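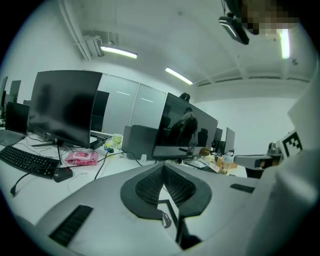
So, week three of robotics club and my forearms are sore in a place I didn't know I had muscles. I've been promising to write more about the club than "it's fun, come along," so I'm doing it now, with tea, before I forget everything.

For anyone new: I joined in September because I finished my statistics class early last spring and had a hole in my schedule. I can code a bit. I can't solder, I can't do CAD, and the only thing I'd ever built before was a shelf that leans. The club took me anyway! Our project this term is called Garkeo, and the goal is to have a robot arm tidy a desk by the end of it. Put the pen in the cup, put the mug on the coaster, that sort of thing. It sounds like nothing until you try to write down how you pick up a pen.

And we're not writing it down, thankfully. We're showing it. You take a gripper in each hand, you do the job yourself the way you'd want the robot to do it, and then you do it again, and again (and again). Every go gets saved as one demo, and the learning software chews on the whole pile later. The plan says 600 good demos before we train anything. As of 12 October 2019 we have 561, if you believe the spreadsheet, and I mostly do.

My first session I was terrible. I kept using my wrists the way I'd use them normally, all bent and twisty, and the arm we're training for can't bend like that. So you learn to move like a slightly stiff person at a formal dinner. Elbows out a little, slow in, close, pause, slow out. The pause is the part I always skip. I get the thing in the fingers and I'm off with it, and then the demo is no good, as the software can't tell where the grab stopped and the move began. I now count "one potato" in my head at every grab. It works fine until somebody talks to me.

The other thing I didn't expect is how much your back gets involved. You want to see what the fingers are doing, so you lean in, and then you're bent over a desk for half an hour and wondering why you feel like a question mark. We swap every 15 minutes now. That rule was voted in after the second week, when everyone went home walking funny.

Then there's the argument about which objects to use. We started with pens and mugs and it went well, so naturally people wanted to make it harder. Somebody wanted keys. Somebody else wanted a bag of chips, and I was completely on the side of the chips, but a soft bag is a nightmare, it's a different shape every time you touch it. We settled on sticking to hard things until we hit the target, and then having one silly evening with anything people care to bring from home. I've already picked mine. It's a rubber duck and I think it'll go badly.

I also got put on checking duty last week, where you sit and play back old demos and mark each one keep or toss. I went through 32 in one sitting and tossed five, and two of those were my own. Watching your own hands at half speed is very humbling. I do this thing where I open the fingers way too early, like I'm scared of the object. Once I'd seen it I couldn't stop seeing it.
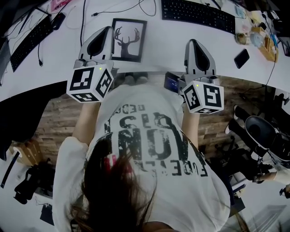

Vondráček left a comment under my last post asking why we bother with two hands when plenty of student teams get by with one, and whether it doesn't just double the number of things that can go wrong. Fair question! It does double them. We tried one-handed for the first few days and it's so much easier to get clean demos. But then you hit a jar with a lid, or a book you need to hold open, and one hand is suddenly useless. The team also felt that if we learned everything one-handed, we'd have to start over for the harder tasks anyway. So two it is, and we grumble about it.

The coordination does come, by the way. For me it was like patting my head and rubbing my stomach for two evenings and then one day it just wasn't. My left is still the lazy one. It sort of waits around for instructions while the right does all the work, and I have to give it jobs on purpose – you hold this, you push that over there.

We're also supposed to be getting ready for the Zirnus student challenge in May. I wasn't going to mention it because it feels very far away, but we did sign up, so there, it's public. You get a table you've never seen before and objects you've never seen before, and your robot has to clear it. The word going around is that teams who only practice in one spot do badly there, so we've started moving things about between rounds. Different end of the desk, different height of chair, lights on, lights half off. It slows us down a lot. I'd guess we lose a third of every session to setup and to people asking where the tape went.

I get asked at home if it's boring, doing the same little move over and over. A bit! But it's a friendly sort of boring, like shelling peas with people. You get talking. I've learned more about other people's majors in three weeks of this than in a year of sitting next to them in lectures.

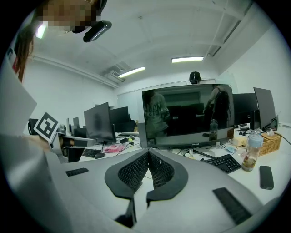

If you want to join

We meet in the evenings at Sernen, second floor, and the door sticks so give it a push. You don't need to know any code. You don't need to own anything or bring anything either, though a snack for the shared drawer will make you very popular very fast.

A few things I wish I'd known on my first night:

Wear something with sleeves that don't flop. Wide cuffs get in the way of everything.

Eat beforehand. Your hands are full for most of it and you can't exactly stop for a sandwich in the middle of a round.

Ask to watch somebody do a round before you try one. I was too shy to ask, and I spent my first hour doing it all at double speed.

If you fumble something, finish the move and then say so. Stopping halfway makes a mess of the recording, and a fumble that ends with the pen in the cup is sometimes worth keeping.

Oh, and tie your hair back if it's long. I keep a spare hair tie on my wrist now and I've already given away three.

Next session we should get past the target, and then the first training run goes on overnight. I'll write up whatever comes out of that, plus the duck. If you've done something like this at your own school I'd love to hear how many demos you needed before it got any good, so leave me a comment.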